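Omdale, portes ouvertes : j'ai essayé la pince Dodura (et j'y serais encore)

Par Lucienne Sabatier

Je suis allée à la journée portes ouvertes de l'atelier Omdale le dimanche 9 juillet, surtout pour la pince Dodura, dont un collègue me rebattait les oreilles depuis février. J'avais prévu d'y passer une petite heure. Je suis repartie à la fermeture, les pieds en compote et ravie !

Le principe de la démonstration est simple : un bras, un plan de travail de cuisine, des canettes, un panier en tissu. On s'inscrit à l'entrée, on a droit à 8 minutes par personne, et c'est vous qui lancez les prises depuis une tablette (en français, merci à eux). Tsutomu Nagano, qui tenait le poste, laisse faire et n'intervient que si on le lui demande. J'ai beaucoup apprécié, les démos où l'on regarde quelqu'un d'autre appuyer sur des boutons me fatiguent vite.

Ce qui m'a plu d'emblée, c'est le retour de la caméra de poignet, affiché en grand à côté du poste. On voit les deux doigts venir se plaquer de part et d'autre de la canette, à la verticale, et on comprend enfin ce que fait la machine quand elle hésite. Sur un plan veiné comme celui-là, avec des couvercles en métal qui renvoient la lumière, je m'attendais à pire.

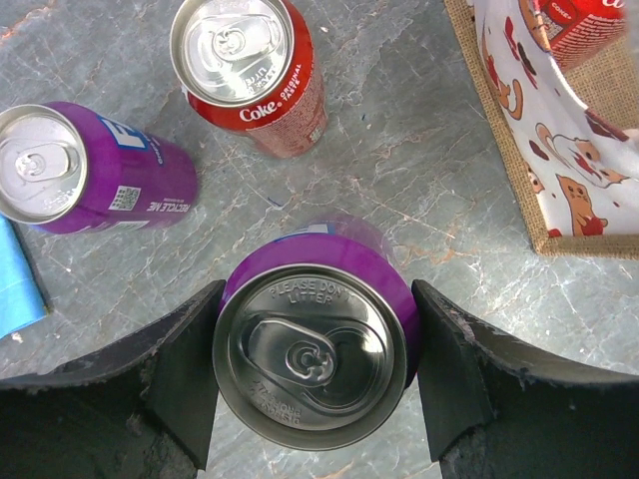

Geum-ok Yeon trouve que j'ai été trop indulgente : pour elle, une canette pleine et rigide est un cadeau fait à la pince, et il aurait fallu réclamer un gobelet en carton ou une brique de lait à moitié vide avant de s'emballer. Elle n'a pas tort, et j'aurais dû insister. On m'a seulement laissée régler la force de serrage, sur 5 niveaux ; j'ai gardé le 2 presque tout le temps et je n'ai rien cabossé.

Côté défauts, la garniture des doigts marque vite, ceux de la démo avaient déjà les bords bien râpés. Les doigts sont larges aussi, et dès que les objets se touchent il faut ruser. Le logiciel Wovuritz, lui, met un temps fou à démarrer (prévoyez un café). Et le bruit du moteur est plus aigu que je ne l'imaginais, sans être pénible.

Le jeu de doigts de rechange est annoncé à 600 euros, ça pique un peu pour un petit atelier comme le mien. Pour la pince complète, il faut demander un devis et j'attends encore le mien.

Malgré tout, quel plaisir à piloter ! Si Omdale rouvre ses portes, allez-y tôt, la file s'allonge après le déjeuner, et demandez à passer en mode manuel.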